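Hand-held gripper demonstration at Luvard

Hand-held gripper demonstration is a working method used at Luvard, a supplier of motion recordings for robot training. It replaced most of the firm's remote arm operation. The recordings are used by Undier to train two-fingered machines for packing and table clearing.

Background

Until the change, operators worked in shifts at fixed arm stations in a single hall. Each arm was steered from a desk, and a technician was needed whenever a joint stalled. Under the present method the operator holds the gripper directly and the arm is left out of the recording. The hall kept 19 stations, which are now used for checking trained models.

Effects on staff

The firm employed 140 operators at the time of the change. Many moved to home-based work, paid per accepted recording with a guaranteed hourly minimum. Technician posts fell, while review posts grew to 99. A review team led by Verna Escobedo rejects recordings in which the object slips or the operator's grip is unsteady.

Staff representative Santino Fuentealba objected to unpaid set-up time, and a paid allowance was introduced in May. Wrist strain became the most common health complaint. Sessions are now limited in length, with a compulsory break between them.

Task design

Tasks are issued as short written cards. The current set, compiled by Ignacio Kowalczyk, contains 341 cards and favours light household objects on ordinary tables.
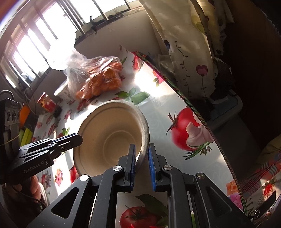 Rim grasps form a separate group within the set. One finger passes inside the vessel and the other stays outside, and the jaws close only when both are clear of the wall. Two-handed cards are paid at a higher rate and require a further training module, Pollden, before they are assigned.

See also

Fabbri grading scale
Piece-rate work
Remote operation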